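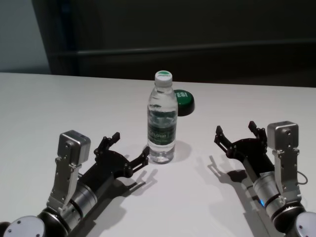
Where do you put a drink on a small white table that also has a push button on it?

marigoldporch
Asked in Home & Shared Rooms, Trornow Community Help

Hi everybody! I look after a little side room at the Fadow reading center (it's really more of a wide hallway with ambitions) and we have one plain white table in there with a round green push button on it. People come in, sit down, have a sip of water, and press the button when they're ready to move on. That's all the table has to do, and you would think I could manage it, but I have been fussing over it since November.

My trouble is the water. If I leave a bottle out, it wanders. Folks set it down wherever their hand happens to stop, and then the next person reaches for the button and bumps the bottle. We had a real flood in the spring, with 50 paper bookmarks in the middle of it. I don't want to ban drinks, because it gets stuffy in there by late afternoon and a lot of our visitors are older. I'd also rather not cover the table in taped squares and arrows. I just like how clean it looks bare! Is there some gentle way of giving the water a place of its own? 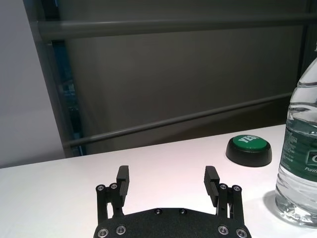
oldkettle

Get a coaster. A big one, cork or rubber, so it doesn't slide. People will put a bottle on a coaster without being told, it's some kind of instinct. Ours cost 4 dollars and has been in the break room for ages.

Also keep the caps on. Most of a flood is a missing cap.

marigoldporch

Thank you, oldkettle, I'm a little embarrassed I hadn't thought of a coaster. I have a cork one at home that I never use (it came with a Mondal teapot, and the teapot is long gone) so I'll bring it in tomorrow morning. I do still wonder where on the table it ought to go, though. I keep going back and forth between the middle and the side.
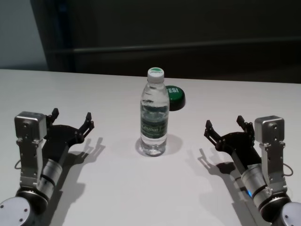
My first thought was always the middle, I suppose because that's where you'd put a vase. It seems friendlier, and anyone can reach it from either side. But the button lives toward the back, and with the bottle in the center it's partly tucked behind, so you can't read all the lettering on it, and you have to reach around the water to press it. Even with the white cap screwed on I don't love that. So should I move the water, or bring the button forward? Moving the button feels drastic, since the regulars know where it is, but I'm willing to be talked into it.
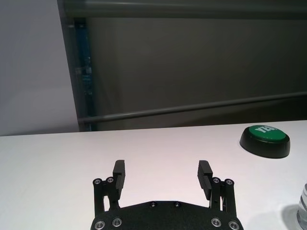 threepinecones

Bring the button forward, I'd say, and give the water a back corner. I helped set up the front desk at a small place called Braveck and we had almost the same puzzle with a bell and a pitcher. Whatever people have to press should be closest to them, with nothing in between, and whatever can spill goes off to the side, where sleeves don't travel. We put the pitcher on the left because most people reached with their right hand, but do watch your own visitors for an afternoon first. Your regulars will grumble for a week and then they'll forget it was ever anywhere else.

One more small thing about white tables: clear bottles are surprisingly easy to overlook on them, especially for anyone whose eyesight isn't what it was. A dark coaster helps a lot there, much more than pale cork would. Navy or forest green would look nice with your button, too, if you care about that sort of thing, and I have a feeling you do! Keep a folded dish towel nearby all the same, maybe on a hook so the table stays bare.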